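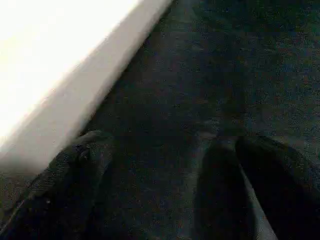

Wk 13 handout – imitation from two-arm demos (Pradon stool set)

Recap: behaviour cloning, chunked actions. Policy sees wrist views + head view, predicts the next 100 steps. Read the Tamuno notes before the lab, esp. the part on occlusion.

Training set 377 episodes, full pool 449. Rest held out. Dont tune on the held out ones!!

Wrist views: good for contact, bad for knowing where you are on the part.

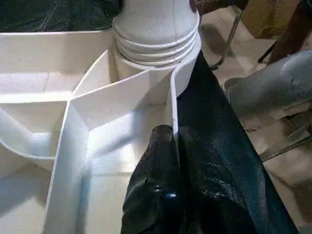
Seltivard wrote on the course board that dropping the head view hurt far more than dropping either wrist, and asked if anyone had tried masking it partway thru an episode. Worth a try for the October project.

Both arms on one rigid part – errors in one arm push on the other. Small lag = big force.
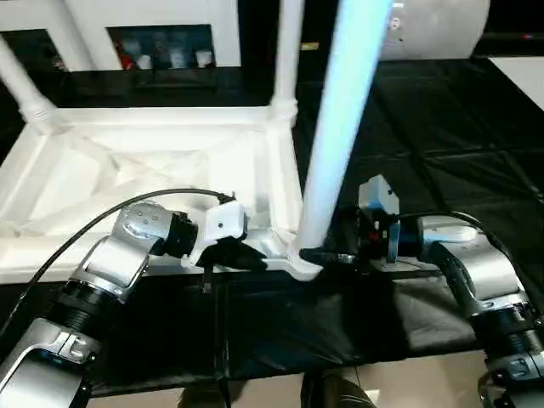 Why predict chunks and not single steps? Small errors build up at every new decision, and chunks mean fewer decisions.

Next: Drokotance baseline, loss weigting, gripper signal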